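ok so I have become the person at work who cares about the coat rack. thread, and it's a long one, go get a snack

Background: we're on the second floor of an old building in Grandport, room 206 plus the bit of hallway outside it. Gorgeous brick. Zero closets. Whoever laid this place out did not own a coat

For the whole first winter the system was chair backs. You hung your coat on your chair, the next person hung theirs on top of yours, the chair tipped over, somebody said a word, repeat until spring

Then we got the rack! The Olby one, black metal with the curved top bar. I put it together on my lunch break with the little wrench that comes in the bag and I was so proud of it you'd think I'd built a boat

(the wrench is now in my desk drawer with all the other little wrenches. I will never throw them out. don't ask me to)

Quick review of the Olby while I'm here: solid, goes together easy, takes a heavy winter coat without leaning. My one gripe is that the arch looks great and eats hanger space at the ends, so everything slides toward the middle like people on a bad mattress

Anyway. Rack goes up, and for maybe a month it was heaven. Then it turned into what every shared rack turns into, a place where clothes go to retire

You know the type of thing. The "it might get chilly" sweater. The shirt for meetings. The coat that came in on a cold morning, went home without its owner on a warm afternoon, and has lived there ever since

I have contributed to this!! I want that on the record. There's been a cardigan of mine on there so long that I bought a second cardigan

So this week I decided we were doing a proper sort. I brought it up at the coffee machine and everybody said "oh great idea" in the voice that means "great, you do it"

Fine! I like doing it! I find it soothing! Put a podcast on and give me a pile of fabric and leave me alone

Step one was getting the wooden hangers together. We'd been living with a mix of dry cleaner wire and that slippery plastic kind that drops your shirt the second you turn around. I ordered a box of 24 wooden ones from Sutik and it's the best thing I've bought for that room, and I include the kettle

They're heavier than you expect. They make a really nice clack when you push them along the bar. I have been pushing them along the bar a lot

Step two was a rule about what gets to hang and what doesn't. Coats, jackets, shirts you'll wear again this week = hang. Knits = fold, always, I'm begging you, a sweater on a hanger grows shoulders like a little gargoyle

Step three, bags. Bags are the thing that really gets me. They migrate! You set one down by the wall "for a second" and by the end of the day it has friends

Brick wall, rail, hangers. My happy place

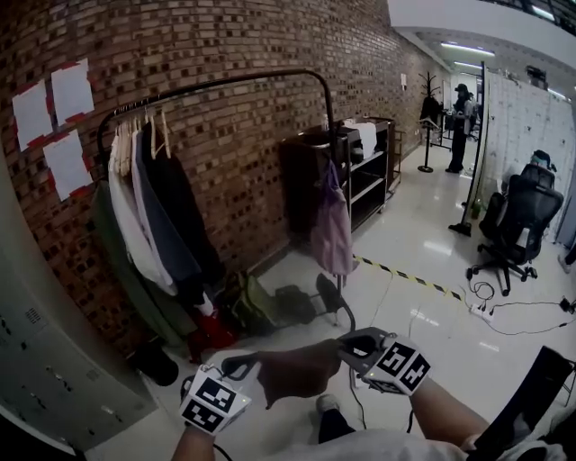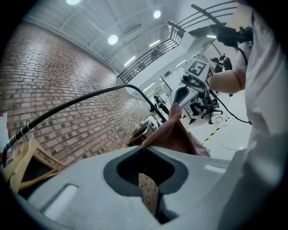
ANYWAY the bags. My plan was hooks. I had it all figured out, a row of hooks on the brick at shoulder height, very charming, very farmhouse

Then I read up on drilling into old brick and went pale. You're supposed to go into the mortar, or maybe into the brick, depending which very confident stranger you believe, and either way there's dust in your keyboard for a year

Also we rent. So, no hooks

Current thinking is a low bench with space under it. Bags go under, you can sit down to change your shoes, everybody wins. If you have a bench you love that's narrow enough for a spot people walk through, please please reply with it

I've been to look at one at Adugna, the secondhand place down by the water. Lovely thing, pine, little scuffs on the legs. I measured it and it's nearly 4 feet long, which would work if people could agree to breathe in on their way past

They're holding it for me until the end of the month and I visit it like a dog at the shelter

Back to the clothes. A few things I learned about hanging stuff in a room that isn't a bedroom:

Put the long coats at one end. All of them, same end. I used to go by color, which looked so pretty, but then you've got a long coat in the middle and the jackets on either side get swallowed and people think they've been stolen

Leave empty hangers! I can't say this enough. If every hanger's full then the next person in the door goes straight back to the chair method and you've lost them. I keep a few spare up on the bar at all times

Face the hooks the same way. I know. I know how that sounds. But when they're all pointing the same way you can lift one off without the neighbors coming along for the ride, and at the end of a long day that is the difference between going home calm and going home mad at a hanger

White shirts pick up everything. If a white shirt has to live on a shared rack, don't put it next to new black wool or you'll be there with the lint roller till dinner (two lint rollers in the drawer now, next to the wrenches)

Folding notes too, for anyone still with me. For thin soft stuff, lay it flat and smooth it out from the middle toward the edges before you fold anything. I used to skip the smoothing and just fold the wrinkles in, like a gift to my future self

Sleeves in first, then bottom up to the middle, then once more. That's it. I've tried the standing-up fold from the videos and mine lie down again as soon as I close the drawer

If a thing won't fold neatly after 2 tries, roll it. Life's short. Rolling's fine. My mother would faint

And if you're folding in a room with a shiny floor, put something down first. I dropped a pale scarf while I was feeling very pleased with myself and it picked up a gray stripe that took vinegar and a whole evening to get out

Where we've landed on the retired clothes: there's a note on the door saying that anything unclaimed by the end of the month gets washed and donated. Polite note. Smiley face. I rewrote it because the first draft sounded like a ransom demand

Already two people have come by and said "oh THAT'S where that was" while holding a coat they have walked past every single day. I love them. I don't understand them

My cardigan has gone home, before anyone asks. Both cardigans. They're on the chair in my bedroom, where there's a closet, with hangers in it, and I don't want to talk about it

Next up is the shelf situation, meaning a place for hats and gloves. I'm thinking one shallow basket per shelf and no lids. The minute there's a lid, things get put on the lid

Someone's already replied asking if wood hangers are worth it over the velvety ones. For coats, yes, all day. For slippery tops I'd still go velvet, and at home I do. They just get linty and sad in a place with lots of hands on them

And to the person asking about cedar: I tried a cedar block in one pocket of my own coat. It smells wonderful. I smelled like a hamster at a dentist appointment. Proceed with caution

Going back to Adugna tomorrow afternoon with a tape measure and a piece of cardboard cut to the size of the bench. If the cardboard fits I'm buying it. Bench people, you have until then to talk me into something narrower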